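Apr 22, 2022
Notebook, wrap and foil yield test, second pass

Noel Fajardo wants a number for the supplier sheet by the end of the month. I have a number. I don't much trust it.

The question is whether the length printed on a catering roll is the length on the roll. Ultar says 100 m on theirs. Kasier says 400 portions, which means nothing until someone tells me what a portion is. I asked in November and got a brochure back.

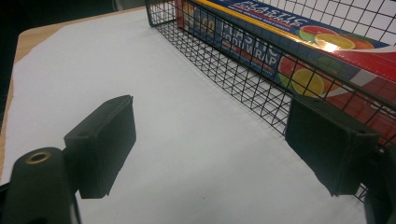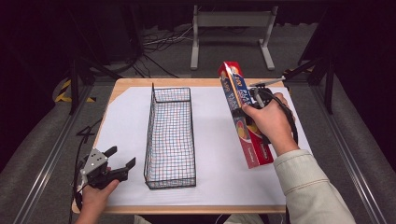
Method as before: pull, lay flat against the steel rule, mark, cut, weigh the pieces, weigh the core at the end. Lorna Baluyot thinks we should skip the rule and go by weight alone. Faster, yes, but weight assumes even thickness and I haven't seen proof of that for any of these. The Deltenero film felt thinner toward the core. Felt isn't data, so I've put it down as a query only.

Weights: first Deltenero roll 1,032 g against 1,000 g on the spec. Looks generous until you ask whether the spec includes the core. It doesn't say. If the core is in there, we're getting a bit extra. If it isn't, the 32 g is cardboard and then some of the film is missing too. Wrote to them again.

Stretch is the other thing. Cling film pulled hard off the cutter is longer than film pulled gently, and Noel pulls hard. His lengths came out above mine on the same brand. He calls that variation between rolls — I call it Noel. Swap operators halfway through the next roll and see whether the jump follows him.

Foil doesn't have that problem but it does crease, and a creased sheet reads short. Flatten with the roller first, not by hand.

Javier rolls still not opened. Don't start them until the scale has been checked against the brass weights, it drifted again after lunch.

No figures to go on the supplier sheet yet. Lorna to ask what "portion" means, by phone this time.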